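Drolent Christmas Away Box
Item 2000 – by Stosley
In stock, ships from our Abou Jaoude warehouse

A little bit of home for anyone spending the holidays in another country, whether it's a first semester overseas or a fifth winter of teaching abroad.
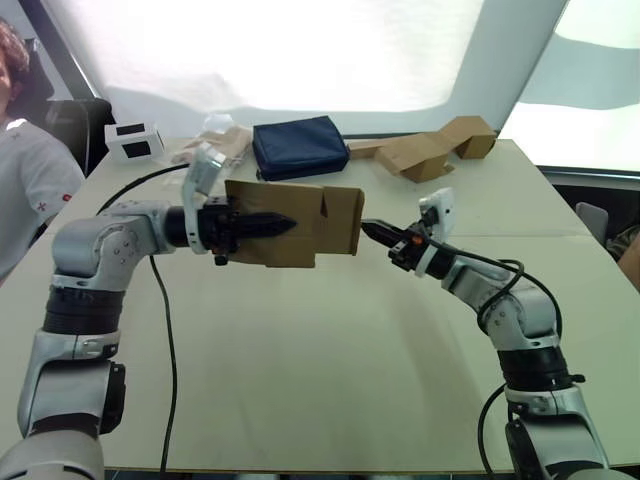
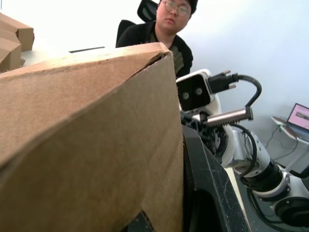
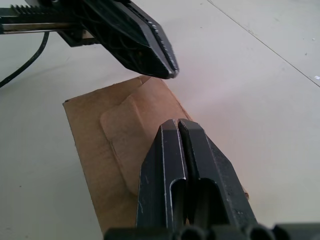
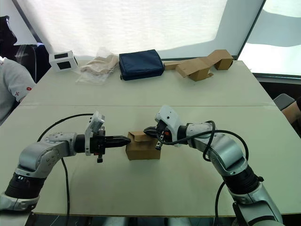

Last picture: small cardboard box on a pale tabletop.

We put the first Christmas Away Box together after a winter spent far from family, in a town where December was just another month and the bakery had never heard of gingerbread. It was a lovely winter all the same (we still talk about the dumplings!), but we did miss having a stocking to open.

So inside you'll find a red felt stocking, a paper garland that folds flat for a dorm room wall, 15 blank cards for new friends and neighbors, a spice mix for mulled cider, and 3 small wrapped gifts to open whenever you like – breakfast time is our favorite.

There's no meat, fresh fruit or alcohol in the box, but do please check the customs rules where your person is living before you order.

Add a handwritten note at checkout, up to 50 words. Order by November for most addresses overseas.

Goes well with: Grarix travel candle holder, Drolent card refill pack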